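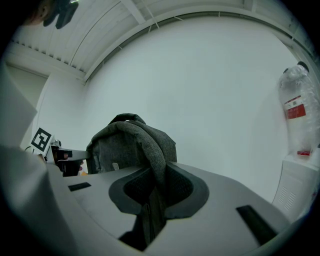
Koltardale Evening Classes
Soft Goods, Session 8: Bags That Will Not Stand Up
19 Dec 2022

Reading: Sung, chapter 9, skipping the part on trunks, which has aged about as well as trunks.

1. Soft bags have no opinion about shape. Put one down and it folds in half. Find the handle first and hold the bag up by it before you do anything else.

2. Seams. Run a finger down the full length before packing. If a seam gives under a finger, it will give under a dictionary.

3. Knitted fabric stretches, mostly where you packed the shoes. Heavy things go low and against the back panel.

4. Labels. Read them before washing. Reading them afterward is called grieving.

Homework: empty your everyday bag onto a table and pack it again in under 20 minutes. Write down what you left out. Receipts from April may be listed as one item.

Next session: Skeltent and Ostent, two ways of folding a lining. Room 3817, same time.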